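Home | About | Open Calls | Staff | Contact

Call for Participants: Desktop Storage and Small Item Sorting Study
22 Aug 2025
By Negin Ansari

The Nesitero Center for Household Studies invites adults to take part in a study of how people put away small belongings at a desk. Thirty-six participants are sought. Sessions are held at the Center's Dunau Street rooms and will continue through January.

Each participant attends three sessions. In the first, a set of everyday articles is laid out on a white tabletop beside a small drawer cabinet, and the participant is asked to put them away in whatever order seems natural. The second session repeats the task with a different set of articles. In the third, the participant is asked to find and take out items named by a member of staff. Sessions last around 19 minutes each and may be scheduled on separate days.
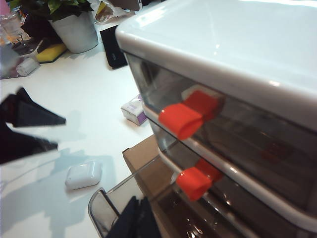

The study is concerned with the choices people make when drawer contents can be partly seen from outside. Cabinets with tinted, see-through fronts and brightly colored knobs are used for this purpose. Participants will be asked afterward which drawer they would open first for a given item, and whether the color of the knob had any bearing on the answer. Small cases and boxes of the kind usually left out on a desk form part of the task.

Applicants must be 18 years of age or older, able to sit or stand at a desk for the length of a session, and able to follow spoken instructions in English. Left-handed applicants are especially encouraged to apply. Persons who took part in the earlier kitchen drawer study are not eligible.

Participants who complete all three sessions will receive a payment of $400. Partial payment is made to those who withdraw after the first or second session. Written consent is required before the first session begins, and participants may withdraw at any time.

To apply, please write to Zhuoran Guo, Participant Coordinator, stating your age, your preferred hand and the times of day at which you are available. Applicants will be notified in writing.

Contact: Participant Office, Nesitero Center for Household Studies | © 2025 Nesitero Center | Back to top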